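Collance plush blanket, cream with leaves: six months in

I bought this in August for the spare bed and it has never once stayed there! It's thick, properly fluffy, and the pile goes right down when you push your fingers in (the cat approves). Mine cost 70 with delivery from Endar.

Pattern

I was a bit nervous about ordering leaves off a website, but they're lovely. Big orange-brown sprigs, softer grey-blue ones behind, all on cream – and it gets on beautifully with my salmon-orange cover with the black flowers, which most things don't. 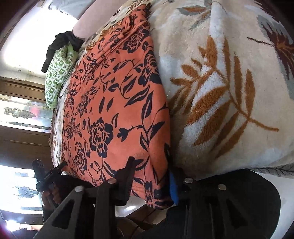 Washing

I've washed it on a gentle cycle and dried it flat over two chairs. Allow a whole day for that. The first wash left plenty of fluff in the filter, the next hardly any. It does take up half a shelf when folded, so measure your cupboard first.

Would I buy another? Already have, for my sister.

Zdenka Mladenović, 11 March 2020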